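Planning & Purchasing > Cell budgets
Thread: second two-arm table, what did we forget to budget for?
Started by skullport_gus, July 28, 2023

skullport_gus
Need to get numbers in for a second table at Skullport. Same job as the first - arms pick up small flat packets and put them where they go. Finance want one figure, all in, and I know I'll forget stuff. First time round I budgeted for arms and a table and thats it, then spent months on petty cash.

Where we are now: two arms on side rails, cables looped over the top between them, one round mat in the middle with the packets on it. Works ok. My list so far is below, shout if something's missing.
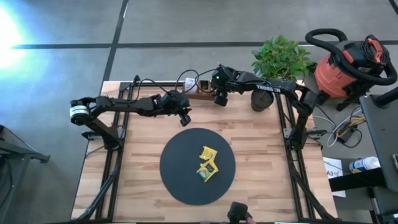
1. Arms and mounts
Two arms, two grippers, clamps. Quote from Valtonen in hand, good for 50 days. Not asking for a spare arm, tried that in March, got laughed at.

2. Table
Wood top again. Cheap, can drill it.

3. Cabling
Put down a lump sum. Probably too low.

4. Consumables
Packets, mats, tape. Tiny.

- Gus Yazzie, Skullport

flokari_bench
Spare gripper fingers. Not on your list. We go through 8 pairs a year at Flokari and delivery is slow every single time. Also cable managment - yours go over the top, fine until one snags. Get proper carriers priced now, you won't get the money later.

tapeandhope
Disagree on carriers. For two arms at that reach it's overkill, velcro and a bit of slack. Spend it on a second power supply and get the bricks off the floor.

flokari_bench
Velcro. Right. Come back in a year and tell me how many wrist connectors you've bought

hilkka_n
Hilkka Niskanen here, I do the purchasing side. Bigger question - what's the second table for? If it's the same packets on the same mat then you're buying speed and should say so on the form. If it's more variety then consumables isn't tiny. We put 89 euros in for test items and overspent in the first month. Foil ones crease and you can't keep using them.

skullport_gus
More variety. Different packets, things to set them on, stuff in the way. Fair point about the creasing, hadn't costed that at all.

wurelis_fan
What about Wurelis for the rails? Cheaper than Valtonen last time I looked.

hilkka_n
Cheaper until you add brackets. Ask for both quotes with brackets in, otherwise you're comparing nothing.

skullport_gus
Ok will do. Got sidetracked yesterday and tried a busier layout to see what I'd need to buy.

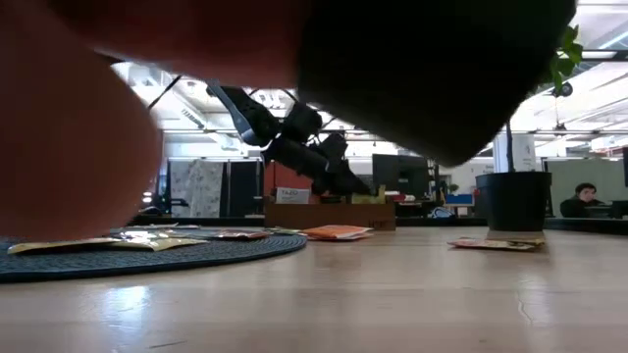
Consumables line is going up a lot, Hilkka was right. I'd been pricing it as packets only, bulk pack, done. But once you want variety you need several kinds, and something for them to go in or on, and replacements for all of it. Even a layout like that one is tea packets in gold, silver and orangey colours, a cardboard box with a TAZO box stood on top, and the plant pot at the side. None of it dear on its own. Just never was a line for it. So now there's a line, with a restock every 2 months.

tapeandhope
Raid the kitchen. Teabags are free

hilkka_n
Please don't. Put it through properly or next year's figure is wrong as well.

flokari_bench
+1 to Hilkka. Also lighting? Shiny wrappers and a pale table top, you'll get glare. A matt top costs a bit more, worth asking.

skullport_gus
Hm. Top does reflect the ceiling lights. Wasn't going to touch the table line but ok, getting a price for a matt finish. Leaving carriers out for now - sorry flokari - and putting fingers in instead.

flokari_bench
Your connectors mate. Put delivery in as well, people always leave off delivery

skullport_gus
Delivery, yes. Adding it. Form goes in once Wurelis get back to me, will post the final list after.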